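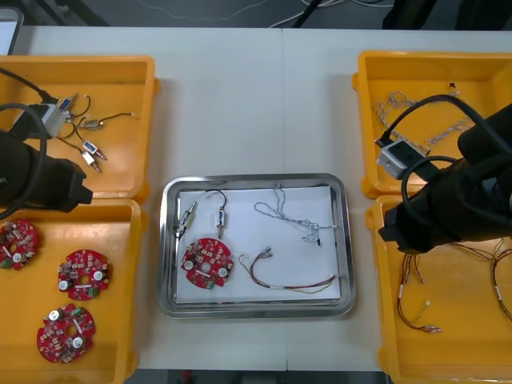 The Parts Tray
How a small repair room in Flinemton learned to sort before it solders

Saturday, May 7, 2022

Most of the work in electronics repair has very little to do with a soldering iron. It is finding things: the right connector, the board that was tested, the lead that goes with it. At the Flinemton repair room, which opens two evenings a week behind the old seed merchant's, the people who run the benches worked out that they were spending more of their time looking for parts than fitting them. In April they stopped taking in new jobs for a fortnight and sorted what they had.

The count came to 1,123 loose parts, after the obvious rubbish had gone. That included connectors, switches, small circuit boards, motors, battery holders and a great many short lengths of wire with something on one end. Most of it had been living in ice cream tubs, biscuit tins and the bottom drawers of a filing cabinet. A fair bit had no label at all. Some of the labels that did exist were wrong, including one tin marked "fuses" that was full of picture hooks.

What came out of the fortnight is a way of working that would suit a home bench just as well. It costs very little and needs no special furniture. The main cost is the discipline of putting things back.

Open bins on the bench, closed boxes on the shelf

The first decision was to separate storage from work. Parts that are waiting go in lidded boxes on the shelves. Parts in use go into open plastic bins on the table, and those are the only containers allowed there.

Bright orange turned out to be a good colour for the bins. Black wire, red boards and pale connectors all stand out against it, and you can tell from across the room whether a bin has been emptied. The room had tried grey bins and clear ones before. Small dark parts vanished in the grey, and the clear ones picked up so many scratches in the first few months that they ended up cloudy.

Low sides matter more than capacity. A deep bin invites you to fill it, and then the part you want is always at the bottom. With a shallow one you can see everything at a glance and pick up a connector without raking your fingers through its neighbours. The rule at Flinemton is a single layer. Once parts start to sit on top of each other, it is time for a second bin.

A white table helps too. The benches used to be a dark stained timber that looked handsome and swallowed every screw that landed on it. The replacement tops are plain white. They show marks and need wiping at the end of each session, but a dropped washer can be found in seconds.

One tray for the thing in hand

Between the bins goes a metal tray. The group uses stainless steel ones, the sort sold for kitchens, and they have a single purpose: whatever is being worked on right now sits in the tray, along with the parts that belong to it.

This sounds fussy until you have mixed up two nearly identical boards. Before the trays, a job would spread over the table as the evening went on, and the leftovers from one repair would drift into the next. With a tray there is a clear edge. If a part is inside, it belongs to the job. If it is outside, it goes back to a bin before anyone packs up.

Steel is easy to clean and doesn't mind a hot joint resting on it for a moment. It does conduct, so nothing goes in the tray with a battery connected. For powered testing, the board is moved to a rubber mat at the end of the bench. Boards that are sensitive to static get an antistatic mat as well, and the person handling them wears a wrist strap.

Connectors with their leads on

Loose connectors caused more arguments than anything else during the sort. One camp wanted every lead trimmed off and the connectors filed by type. The other wanted them left as they came.

The second camp won. A connector that still has its wires attached tells you something about where it came from, and a few centimetres of lead can save an awkward joint later. They take up more space and they tangle, but the tangling can be managed. A handful of wired parts in a bin is fine. Twenty is a bird's nest.

For storage, each lead is wound loosely around two fingers and held with a paper tie. Tight coils are avoided, as thin wire will break inside its insulation if it is bent sharply often enough, and the break can't be seen. Rubber bands were banned early on. They perish, stick to the insulation and leave a brown smear that has to be scraped off.

Anything with exposed pins is laid flat. Pins bend easily, and a bent pin that is straightened twice will usually snap on the third go. The room keeps a strip of dense foam for the worst cases.

Boards by shape, then by state

Circuit boards are sorted first by shape, a method that looks unscientific but works well for people who are not engineers. Round boards go together, then long narrow ones, then rectangles. Round boards with a hole in the centre have a box of their own. They come up often enough in lamps and small motorised appliances that it pays to know where they are.

Within each shape, the boards are divided by state. There are two groups: tested and untested. The sort began with a third group for faulty boards, but it filled up in days and no one ever took anything out of it. Faulty boards are now stripped for useful components within the month or sent for recycling.

Boards are handled by the edges and kept in a single layer on the bench, for the same reason as everything else. Stacked boards scratch one another, and the taller components get knocked sideways. On the shelf they stand upright in slotted card dividers cut from wine cartons.

Labels that survive

The room has settled on paper labels with pencil writing, slipped into a clear pocket taped to the box. Printed labels looked better but were never updated. With pencil, a change takes as long as it takes to find an eraser.

Each label carries the contents, the month it was checked and a rough quantity written as "few", "some" or "plenty". Exact numbers were tried for a week and dropped. The only things still counted properly are the parts bought new, and that tally is kept in an exercise book beside the kettle.

The shelf boxes are Buvero's shallow lidded model, chosen after a good deal of measuring. Two fit side by side on the existing shelves with enough room to get a hand in. Any lidded box would do, provided they are all the same. Mixed boxes waste space and lids go missing, and an evening spent matching lids is an evening lost.

What was thrown out

Of the 1,123 parts, 929 were kept. The rest went to the electronics recycler in two milk crates. Most were corroded, cracked or so specific to one discontinued gadget that they would never be asked for again.

Letting go of them was harder than expected. Anyone who repairs things has a story about throwing out the very part they needed a week later. The test the group used was whether a member could name two different jobs the part might do. If no one could, it went in the crate. There was one exception for a large brass rotary switch, which does nothing useful and now sits on the windowsill.

Old batteries were dealt with separately, with tape over the terminals, and taken to a collection point. They should never be left in with general parts.

Setting up at home

A home bench can be arranged the same way in an afternoon. Start with four open bins and one tray. Put two bins on each side with the tray in the middle, so that everything can be reached without standing up. Keep wires and connectors on one side to begin with, and see whether that suits you. Left-handed members have generally swapped the sides over.

Leave clear table between the bins and the front edge. Parts kept hard against the edge end up on the floor, and a dark floor is a bad place to look for a black connector. If yours is dark, a cheap light-coloured mat under the chair is worth having, along with a torch you can lay flat on the ground. Held low, the beam throws a long shadow behind even a tiny screw.

Run power leads behind the table. Never take them across the space where you work, and leave enough slack that a knock to the bench doesn't pull a plug.

At the end of a session, empty the tray first. If the job is unfinished, tip its parts into a shelf box, write a slip saying what was done last and put the slip on top. Then check each bin and return what wasn't used. At Flinemton this takes the last ten minutes of the evening, and the kettle doesn't go on until it is done.

The next project is the screw drawer. The room's best guess is that it holds around 2,000 screws, in metric and imperial, and so far the only progress has been to buy a magnet.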